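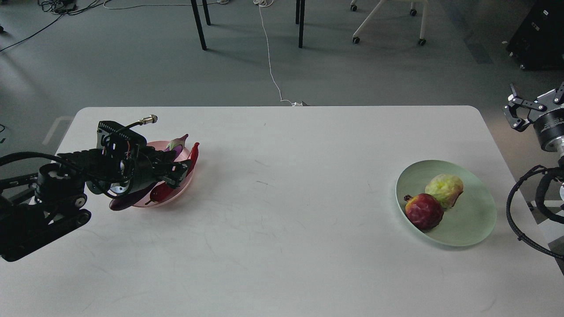

Sumaiya Wickramasinghe:前回の予告を読んで待ってました。Gridumの公開日、行くなら多指のほうをじっくり見てきてほしいです。カタログの動画だと缶と積み木ばかりで、うちで扱いたいのは形のそろわない農産物なんですよ。ナスとか。あと、グリッパーで足りるなら足りるってはっきり書いてください。どのレビューも結局「用途によります」で終わるので。

はい、書きます。はっきり。帰りの電車で打ち始めて、家で続き。乱文ご容赦。

先に結論だけ。
多指ハンド「Brekow」、欲しいけど今は買わない。平行グリッパー「Arellano」、地味、でも今日から使える。ナスとトウガラシはBrekowの勝ち。丸い果物はArellanoで足りる。足りるって書きましたよ。

で、順番に。

■行ってきた場所

DrorkcombeにあるGridumの開発棟。10月の公開日。駅からバス、700円。帰りも同じ。本数が少ないので時刻表は見ておいたほうがいい、自分は行きに一本逃して受付が始まってから駆け込んだ。
デモは1回90分の入れ替え制で、前半が見学、後半が希望者の操作体験。名札もらって、荷物は棚。写真は可、動画は要申請。動画の申請書が思ったより長くてあきらめた。並んでたら前半が終わる。

床はグレーのカーペット。ケーブルが床を這ってるので足元注意。ヒールの人はやめたほうが。展示会のブースみたいに磨いてある感じを期待していくと拍子抜けすると思う。開発してる部屋にそのまま入れてもらった、という空気。自分はこっちのほうが好き。きれいなブースでは配線が見えないので。

案内はUlla Seppäläさん。英語と日本語まぜこぜで早口、質問には立ち止まって答えてくれる。メモが追いつかないのでこっちの書き間違いがあったらすみません。

■何をするデモか

白いテーブル、腕が左右から。左が多指のBrekow、右が平行グリッパーのArellano。
ピンクの皿にナスと赤いトウガラシ、それと紫と白の小さめのナス。薄緑の楕円の皿にザクロと、黄緑のでこぼこした果物。マルメロ?洋梨?聞きそびれた。
課題は単純で、皿から取って、もう片方の皿に置く。それだけ。人間なら何も考えない作業。
それだけなんだけど、見てると手に汗をかく。

自分の仕事を書いておくと、小さい食品加工場の設備係です。漬物と惣菜。なので見る目がかたよってる。研究用途の人には物足りないレビューだと思う。ROSがどうとかは全然わからない。知りたいのは、つぶさないか、落とさないか、洗えるか、壊れたとき誰が直すか。

■Brekow(多指ハンド)

見た目。黒い。基板むき出し、小さいネジもそのまま見える。ケーブルの束が手の甲からわさっと出てて、真鍮色のコネクタのついた黒いのが一本、弧を描いて上に飛び出してる。かっこいいかと言われるとかっこいい。食品の現場に入れるかと言われると、このままでは無理。

重さは1,460グラム。ハンド単体。後で持たせてもらったけど、片手で持つと手首にくる。腕の可搬重量からこのぶん引かれるわけで、小さめの腕に付けるつもりの人は先に計算を。

つかみ方。上から下りてきて、指先が下を向いたまま物の上で一瞬止まる。ここが長い。考えてるみたいに見えるけど、Seppäläさんに聞いたら位置の見直しをしているだけとのこと。見学のおばあさん(近所の人らしい)が「はよ取り」と声をかけてて笑った。

ナス。つやつやで曲がってて、皿のふちからはみ出してるやつ。意地悪な置き方だと思う。Brekowは指をばらばらのタイミングで閉じる。先に当たった指が待って、残りが追いかけてくる感じ。つるっと行くかと思ったら行かない。持ち上げて、少し傾いて、そのまま隣の皿へ。置くときは指を一気に開かず、皿に当たってからゆるめる。ここは本当によかった。うちのパートさんより丁寧かもしれない。言いすぎた。

トウガラシ。細い。これが難物で、最初の回は空振り。指が皿をこすって、皿ごと少し動いた。二度目で取れた。ヘタのほうをつまむのか胴をつまむのかで毎回ちがう動きをするので、見てて落ち着かない。同じところにあるものを同じように取る、という機械を期待しているとずれる。取れればいいでしょう、という設計。自分の現場だと、毎回ちがう動きをされるとサイクルタイムが読めなくて困る。ここは減点。

小さいほうのナスは大きいナスと指の陰に入りがちで、取る順番が後回しになることが多かった。順番は向こうが決めるらしい。指定できますかと聞いたら、できるけど設定画面がまだ英語のみ。

ザクロもやらせてた。つかめる。つかめるけど、これは多指でなくていい。

良い
・曲がったもの、つるつるのものに強い
・置き方がやさしい
・指先の部品だけ交換できる(工具は付属のやつ)

悪い
・遅い
・動きが毎回ちがう
・配線がむき出し、洗えない
・重い

洗浄について。カバーを開発中とのこと。いつ出るかは言えないそうです。手袋みたいなのをかぶせる案もあって、試作を箱から出して見せてくれたけど、かぶせると指先の感覚が鈍ってトウガラシがもっと難しくなるらしい。そりゃそうか。

■Arellano(平行グリッパー)

黒い角ばった爪が2本、開いて閉じる。手首のところに銀色の帯。以上。
説明することが少ないのは良いことだと思う。

ザクロ。一発。次も一発。へたのでっぱりのあるほうを横に向けてはさむと安定するみたいで、向きだけ少し気にしてる。黄緑のほうはでこぼこで、爪の当たり方しだいで少し回る。回るけど落ちない。
楕円の皿の空いてるところに置いていく、その置き場所の詰め方もまあまあ。端に寄せすぎない。

ナス。ここで差が出た。胴の太いところをはさむと、閉じた瞬間にくるっと。長いものは重心をはずすとだめですね。Seppäläさんが爪先をシリコンの当て物に替えてくれて、それでだいぶましになった。当て物は別売り。別売りなんだ、と声に出た。
トウガラシは当て物なしのほうが取れる。つまり品物によって付けたり外したり。交換は手で押し込むだけだから早い。早いけど、誰が替えるのかという話になる。

力の設定は数値で入れる。弱すぎると落ちるし強すぎると傷む。体験の時間に自分でいじったら、黄緑のやつに爪のあとをつけてしまった。すみませんでした。Seppäläさんは全然気にしてなかった。

良い
・速い、動きが毎回同じ
・拭ける
・操作がすぐわかる

悪い
・長いもの、曲がったものは当て物必須
・当て物が別売り
・腕から出てるコイル状のケーブルが場所をとる。皿の横まで弧がくるので、狭い作業台だと引っかけそう

最後のは本当に気になった。コンベヤの脇に置くならまとめ方を考えないと。現場でやると絶対だれかがひっかける。うちならまず自分。

■操作体験

後半。希望者が順番に入る。操作する側は別の机に座って、手元の装置を動かすとBrekowがついてくるやつ。自分の前がGlenys Mottramさんという人で、めちゃくちゃうまかった。ピアノでもやってるのかと思うくらい指がばらばらに動く。トウガラシを一回で取って拍手が出てた。

自分の番。だめ。
親指がわからない。自分の親指とむこうの親指の角度がちがうので、つまんだつもりがつまめてない。ナスの上で空気をにぎること数回。目で見て合わせようとすると手が止まって、手を動かすと目がずれる。
で、コツをSeppäläさんに聞いたら、指先を見ないで物の向こう側を見なさい、と。半信半疑でやったら取れた。取れたんですよ。うれしくて置くのが雑になって、皿のふちにナスをのせたところで時間切れ。

Arellanoのほうは握る・離すだけなので、誰でもできる。小学生の子が黙々とザクロを行ったり来たりさせてて、親が先に飽きてた。

遅れは少しある。自分が動かしてからむこうが動くまで、ほんの一瞬だけど体で感じる。慣れるとのこと。90分の枠の後半だけでは慣れなかった。

■値段とか

見積もりは後日。その場では出ない。なので値段の評価はできません。レビューとしてどうなんだと自分でも思うけど、ないものは書けない。届いたら追記する。
聞けた範囲だと、Arellanoは在庫あり、Brekowは受注生産。貸し出しはどっちもあり。Brekowの貸し出しは設置の人が一緒に来る条件つき。これは逆にありがたい。

修理。Arellanoは送って代替機。Brekowは基本来てもらう。指一本なら自分で交換できるというので、やり方を見せてもらった。小さいネジを外して、コネクタ抜いて、差して、ネジ。手が大きい人は苦労すると思う。ネジ落とした。カーペットなので探した。Seppäläさんもいっしょに探してくれた。見つかった。

マニュアルは日本語版がArellanoだけ。Brekowは英語で、図はわかりやすい。訳すとしたらうちの事務のJovita Tlapaleに頼むことになるので、先に謝っておく。

■くらべてみて、現場の目で

うちの作業台でいちばん手がかかるのは、ナスの選別と箱への並べ替え。つかむのが難しいのに単価は安い。ここにBrekowを入れるのは、気持ちとしてはすごくやりたい。あの置き方を見たら。
ただ洗えない。これで終わり。どんなに上手でも水まわりに置けないものは置けない。カバーが出て、食品の基準に合う素材で、それで指先が鈍らないなら、また見に行く。

Arellanoは当て物こみで試す価値あり。丸いもの中心のラインなら当て物もいらない。柿とか。玉ねぎとか。うちだとカブがいけそう。葉つきだとどうだろう、聞けばよかつた。

それから、両方を並べて一つのテーブルで使うのはデモだからで、実際にそういう入れ方をする客は少ないそう。でも自分は並んでるのを見て初めて差がわかった。カタログの動画を別々に見てても、たぶん永遠にわからなかったと思う。左で曲がったもの、右で丸いもの、という分担もありなのでは?と聞いたら、お互いの腕がぶつからないようにする設定が手間だと。皿の間隔をもう少しあければ、とか何とか。ここはメモが読めない。字がきたない。

評価(自分の工場で使う前提)

Brekow 星3つ。置き方だけなら満点
Arellano 星4つ。当て物を付属にしてくれたら満点
公開日そのもの 星4つ。操作できる時間がもっとほしい

■行く人むけメモ

・操作体験は受付で先に名前を書く。見学が終わってからだと埋まってる
・腕時計と指輪は外す。操作の装置にひっかかる
・床のケーブル、ほんとに足元
・飲み物は部屋の外。自販機は棟を出て左
・質問は前半のうちに。後半はSeppäläさんが操作台につきっきりで聞けなくなる
・バスの最終は早い
・自分の品物の持ち込みは事前連絡で可らしい。知ってたらカブ持っていったのに

■コメントへの返信

Gumaro Meléndezさん:「吸着式は出てましたか」
出てなかったです。Gridumは吸着はやってないとのこと。ナスなら吸着もありだとは思うけど、うちは昔試して表面の水滴で外れまくったのであまりいい印象がない。機種が古かったのもある。

Sumaiya Wickramasingheさん:
というわけでナスはBrekow、ただし乾いた場所なら。水を使うなら今はArellanoに当て物。それで足りるかは品種しだい…と書きかけて、用途によりますになってしまうのでやめます。長ナスなら足りない。丸ナスなら足りる。長ナスなら貸し出しを申し込んで、設置の人がいるうちに全部の大きさを試すのがいいと思います。うちも見積もりがきたらArellanoから借りる予定、カブでやってみて結果はこの下に追記しまs。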